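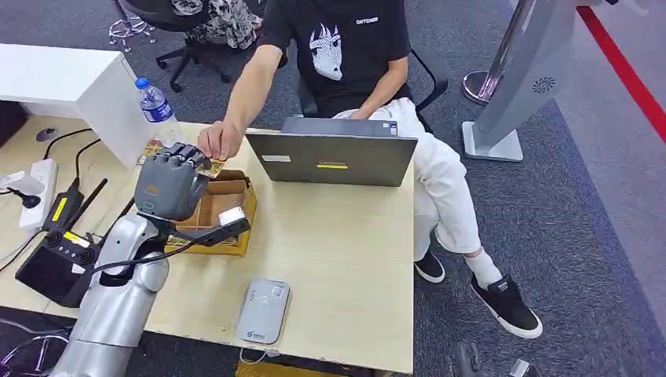 Narkbridge Technical Institute has approved the first stage of its equipment plan for robotic handling, under which three arms with jointed hands will be bought for the teaching laboratories. The plan gives particular weight to tasks in which an object passes between a person and a machine. A small patterned card, held at one end by the fingers of a dark grey robotic hand and at the other by a seated person, is typical of the work for which the new benches are intended. Objects of this kind are thin and light, and the institute considers them a more demanding measure of a hand than the blocks and cylinders used in its older courses.

The decision follows a review of laboratory equipment begun last year by Arwel Pumphrey, head of technical services. The review found that the two industrial arms now in use remained sound but were fitted only with parallel grippers, and that students wishing to study finger control had to apply for time at partner institutions. Waiting times for such visits had grown to a full term.

Suppliers were invited to submit proposals for a complete workstation, to include the arm, the hand, a controller, mounting parts, software licences and staff training. Offers were received from Koritel and Branier, and both firms were asked to state separately the cost of spare fingers, replacement cables and yearly servicing. These items had been left out of earlier purchases, and the institute had to meet them later from departmental funds.

"The price of the arm is the figure everyone remembers, and it is seldom the figure that causes difficulty," Mr Pumphrey said. "We asked both suppliers to show us what a hand would cost to keep in daily use by students over its working life. The answers were quite different from each other, and they changed the order of our list."

Under the approved plan, the institute will set aside £3,200 a year for each workstation to cover servicing and worn parts. A separate sum has been reserved for desks, power supply and cable management. Laboratory staff had advised that ordinary office desks were suitable for short trials but gave too little room once laptops, adapters, controllers and test objects were all in use together. The new benches will be deeper, with power outlets fitted below the work surface and a fixed mounting plate for the arm.

Safety requirements formed a further part of the review. Any exercise in which a student's hand comes close to a moving arm will be run at reduced speed, with a second person at the stop control. Floor markings will be laid in the main laboratory before the equipment is delivered. Fiachra Foley, who is responsible for laboratory safety, has been asked to prepare written guidance for staff and students, and no workstation will be opened for general use until that guidance has been issued.

The first workstation is to be installed in August, with the other two to follow once acceptance tests have been completed. The tests were drawn up by In-ho Ban, senior lecturer in control engineering, and include 300 handovers with a set of everyday objects, among them cards, small boxes and bottles. Dropped objects and bent cards will be recorded, as will any occasion on which the person taking part has to pull an object free. The supplier will be required to correct faults found during the tests before final payment is made.

Dr Ban said that the number of handovers had been chosen to show wear and drift as well as first performance. "A hand may do very well in a morning's demonstration," he said. "We wish to know how it holds a card at the end of a long week of classes, when the joints have been worked hard and the settings have been changed by several groups."

The institute has also agreed to use Ki, the scheduling system already in place in its workshops, to manage bookings for the new equipment. Final-year project students will have first call on the workstations during the day. Evening sessions will be open to students on other courses who have completed the safety induction. Roughly 31 hours of supervised time will be offered each week during term, subject to staffing.

Not all requests made during the review could be met. A proposal from Deok-su Kong, who leads the postgraduate programme, for a pair of arms mounted at a single bench has been deferred to the next budget round. Professor Kong had argued that many useful tasks, such as opening a box and taking out its contents, call for two hands. The institute accepted the case in principle but judged that the cost of a second arm at each bench could not be justified before the single-arm workstations had been in use for a year. The new benches will be built wide enough to take a second mounting plate.

Ruben Van der Linden, director of finance, said that the staged approach would allow the institute to stop or alter the programme after the first delivery if the acceptance tests were not passed. The contract will include fixed prices for the second and third workstations, so that a delay in testing does not expose the institute to a higher charge.

The name of the chosen supplier will be made public when the contract has been signed. Departments wishing to propose teaching exercises for the new equipment should write to the technical services office, giving the objects to be handled, the number of students expected and any additional materials required.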